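Zweiarm-Zelle: linker Arm fährt nach Abbruch einfach weiter
Forum > Robotik > Störungen und Sicherheit

greiferfritz
1. Nov 2024

Moin zusammen,

ich hab hier ein Ding, das mich langsam wahnsinnig macht. Zwei Arme an einer weißen Hochglanzplatte, dazu ein Whiteboard-Paneel mit Aluschiene unten dran. Plilletti-Greifer mit schwarzen Fingern, an jedem Handgelenk eine kleine Kamera, Steuerung ist ein Tivorer. Aufgaben sind harmlos: an der Schiene anfahren, Röhrchen aufnehmen, Röhrchen an den anderen Arm übergeben. Lief seit Mai ohne Murren.

Gestern dann: Der linke Arm soll vor der Schiene stehen bleiben, Vandana drückt in der Software auf Abbruch, und der fährt noch ein Stück weiter und setzt die Finger satt aufs Paneel auf. Kein Alarm, keine Kraftmeldung, nichts! Erst der rote Knopf hat geholfen.

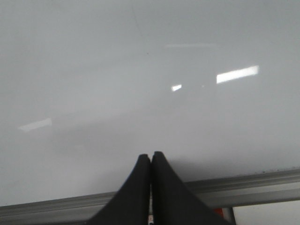 Im Log steht, dass der Abbruch angekommen ist, und zwar 157 ms bevor die Bewegung neu angestoßen wurde. Also nicht zu spät verarbeitet, sondern danach nochmal losgefahren. Hat das schon mal jemand gesehen? Ich hab inzwischen 207 Anfahrten nachgestellt (ja, ich hab einen Zähler laufen) und es ist genau zweimal wieder passiert.

bada_76
Re: linker Arm fährt nach Abbruch einfach weiter

Ich tippe auf die Spiegelungen. Hochglanz weiß plus Deckenleuchten, da misst dir jede Tiefenkamera irgendeinen Quatsch. Der Arm denkt, die Fläche ist weiter weg, und korrigiert nach. Mattfolie drauf, fertig.

schaltschrank_susi
Re: linker Arm fährt nach Abbruch einfach weiter

Nee, sehe ich anders. Eine falsche Tiefe erklärt, warum er zu weit fährt. Sie erklärt aber nicht, warum er nach einem Abbruch überhaupt noch fährt! Das ist ein Freigabeproblem. Und bitte, bitte: Ein Abbruch-Button in der Oberfläche ist kein Stopp im Sinne der Sicherheit. Steht bei euch jemand in Reichweite, wenn die Arme laufen?

greiferfritz
Re: linker Arm fährt nach Abbruch einfach weiter

Öhm. Manchmal schon, beim Röhrchen-Nachlegen. Ich weiß, ich weiß. Ist ab sofort untersagt, bis das geklärt ist.

@bada_76: Die Folie probier ich trotzdem, die Reflexe nerven mich eh. Bei der Übergabe kommt der zweite Arm ja noch dazu, und über der Tischplatte glänzt es genauso. So sieht es da aus Sicht der Handgelenkkamera aus: 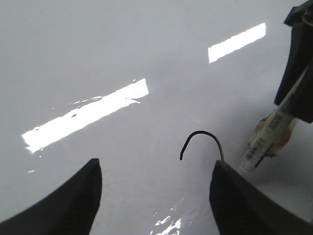 Ronaldo Damasceno
Re: linker Arm fährt nach Abbruch einfach weiter

Wir hatten das mit dem Tivorer fast genauso. Bei uns war es die Wiederholfunktion: Die Übergaberoutine schickt nach einem Abbruch automatisch die letzte Zielposition nochmal, wenn der Partnerarm noch auf "bereit" steht. Schau mal, ob der rechte Arm in beiden Fällen bereit gemeldet hat. Und die Kraftschwelle prüfen, die stand bei uns nach einem Update wieder auf Werk.

bada_76
Re: linker Arm fährt nach Abbruch einfach weiter

Klingt plausibel, aber dann müsste es doch jedes Mal kommen und nicht zweimal bei über 200?

schaltschrank_susi
Re: linker Arm fährt nach Abbruch einfach weiter

Nicht, wenn das Zeitfenster kurz ist. Klassische Race Condition.

greiferfritz
Re: linker Arm fährt nach Abbruch einfach weiter

Ronaldo, du bist mein Held. Hab 1.692 Logzeilen durchgeackert: In beiden Fällen stand rechts auf bereit, und die Kraftschwelle war tatsächlich auf Werkseinstellung. Automatische Wiederholung ist jetzt aus, die Schwelle neu gesetzt, der Abbruch kommt zusätzlich auf den Hardware-Kreis. Damit mach ich jetzt nochmal dieselbe Testreihe, diesmal mit leerem Greifer und ohne Leute daneben. Die Folie ist auch bestellt, Bada, keine Sorge :-)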